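Putting Away Winter Coats and Jackets

Filed under: Laundry and Closets
By Pieter Adams

The coats at our house used to go straight from the hook to a plastic tote in the basement, zipped or unzipped, with whatever was in the pockets. Every fall one or two came out smelling like the basement. I changed the routine after losing a good wool coat to moths, and what follows is how I do it now. It takes most of an afternoon for a family of four.

Empty the pockets first

Check every pocket, including the inside chest pocket and the small one on the sleeve if there is one. Tissues are the main problem. One tissue in the wash will cover a dark jacket in lint, and a lip balm will leave a grease mark that comes right through the lining. Turn the pockets inside out and brush the seams with an old toothbrush.

Read the label

Most padded jackets can be machine washed on a cool, gentle cycle. Wool coats mostly can't. If the label says dry clean only, take it in now. The cleaner on Stenville Road is slow in the fall and quick in the spring, so I take mine in as soon as the weather turns warm.

If the label has faded past reading, treat the coat as wool and hand sponge it with cool water and a few drops of mild soap.

Treat the collar and cuffs

These get dirty before the rest does. Mix a teaspoon of dish soap into a cup of warm water, dab it on with a cloth, and leave it for ten minutes. Wipe it off with a clean damp cloth. Don't scrub a waterproof shell with a stiff brush, as it wears off the coating.

For salt marks at the hem, use one part white vinegar to two parts water. Blot, wait, and blot again with plain water.

Lay everything out on the bed

Do this before you wash or pack anything. A closet hides how much you have. Spread the coats and jackets flat, put the folded things along the edge, and look at each one under a good light. You are looking for loose buttons, split seams, small holes, and linings that have come away at the armhole. Anything that needs mending goes in its own pile and gets mended before it is stored. A button that is hanging by a thread in spring will be gone by fall. 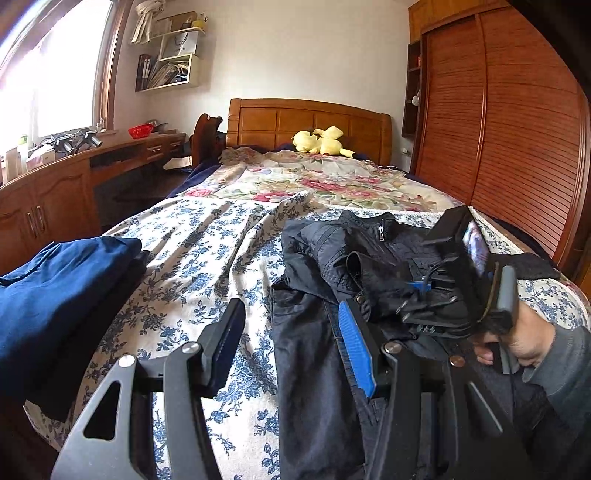 Zippers deserve a minute each. Run the slider up and down twice. If it drags, rub the teeth with the end of a plain candle or a dry bar of soap, then run it again. A graphite pencil works on metal teeth, but I keep it off light-colored fabric. If the slider goes up and the teeth open behind it, the slider has spread. You can sometimes close it a little with pliers, one gentle squeeze on each side. Stop there. A second hard squeeze will crack it.

Close all zippers before washing. Open teeth catch on the lining and on everything else in the drum.

Washing and drying

Wash one heavy jacket at a time, or two light ones. Use half the detergent you would use for a normal load and run an extra rinse. Skip the fabric softener on anything waterproof or filled with down.

Down jackets go in the dryer on low with two clean tennis balls. Take the jacket out every half hour and break up the clumps with your fingers. It will feel dry on the outside long before the middle is dry, so give it another full cycle after you think it's done, then hang it in a room with the window open for 12 hours.

Wool coats should hang on a wide, shaped hanger away from direct sun. A wire hanger will leave points in the shoulders that are hard to steam out.

Where to keep them

A dry closet is better than a basement or an attic. If the basement is all you have, get the containers up off the floor on a shelf or a couple of boards. Use cotton garment bags for wool and leather. Plastic dry cleaning bags are fine for the ride home and should come off the same day.

Down should be stored loose. Vacuum bags save a lot of room, and I use them for blankets, but a down jacket pressed flat for half a year never gets all its loft back.

Cedar blocks help keep moths away if they are fresh. Sand them lightly once a season to bring the smell back. They don't kill moths already in the cloth, so the cleaning matters more than the cedar.

Tie a paper tag to each hanger with the owner and the size. With kids this saves a lot of trying on in September.

Reader notes

Thongchai Kaewmanee writes that he keeps a spare button, a length of matching thread, and a needle in a small envelope pinned inside each coat. I have started doing the same with the wool ones.

Another reader asked about musty smells in a coat that has already been washed. Hang it outdoors in the shade on a dry, breezy day. If the smell is still there by evening, put the coat in a closed tote overnight with an open box of baking soda standing beside it. Repeat if needed.

Next page: Getting candle wax out of a tablecloth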